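# Looking after a timber chopping board

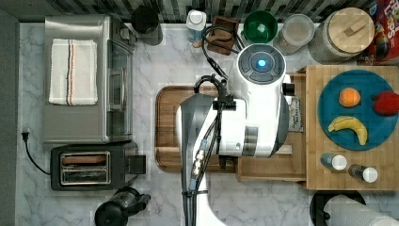
**Closeck Community Kitchen Club** | Care and repair pages

I love this job! Ten minutes with a rag and a bit of oil, and a tired grey board gets its colour back (the end grain goes so dark and lovely you'll want to do every board in the house).

**You'll need**

- food-grade mineral oil
- coarse salt and half a lemon
- fine sandpaper
- two clean cotton rags

**What to do**

1. Scatter the salt and scrub with the cut side of the lemon, going with the grain. Get right into the juice groove if your board has one.
2. Rinse quickly, wipe down and stand it on its edge overnight.
3. Sand any fuzzy patches lightly, then wipe off the dust.
4. Pour on a good puddle of oil and rub it over both faces and all 4 sides.
5. Leave for 5 hours, then buff off whatever hasn't soaked in.

New boards are thirsty, so give them a second coat the next day. Skip olive oil, it goes sticky and smells awful by February!

Honeylyn Lacson runs the board table at our Layug hall mornings, so bring yours along if it's warped or split.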